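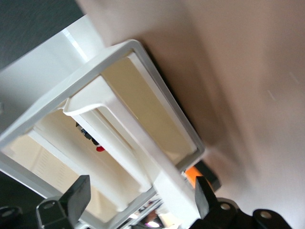

A white divider bar splits the opening in two.

The woman who runs the lost-and-found desk at the Zekville bus station has a kettle, a radio and a very long memory, and she was happy to share all three with me on a gray afternoon in February. She started in 2000, back when the desk was a shelf behind the ticket window and the paperwork was a spiral notebook with a pen tied to it.

"I told them I'd stay until summer," she said, pouring the tea. "I never said which summer, so I suppose I'm still keeping my word."

Most of what comes in is what you would expect — gloves, umbrellas, lunch bags, and more reading glasses than one town could need. Last winter she logged 127 single gloves, and she keeps every one of them for four months before they go to the charity shop on Bouazza Street. "People do come back for one glove," she told me. "A man came all the way from Jistbridge for a brown one with a hole in the thumb. His sister had knitted it. I'd have come back for it too."

I asked about the strangest thing she had ever been handed, and she had to think about it for a good while, through most of a ginger cookie. There was a wedding cake top, she said, and a trombone with no case, and a jar of buttons that a little girl claimed the next morning and checked very carefully before she would sign.

What she likes best is the phone calls. She lets people talk, even when she knows right away that the thing they want is sitting on the shelf behind her. "They tell you where they got it, and who gave it to them, and where they were going that day. You can't rush that. It's half of what they called for."

The Novia line will stop running through the station this fall, and the desk may have to move upstairs. She isn't keen on the stairs, but she has already picked out where the kettle will go, next to the window, where she can see the buses come in.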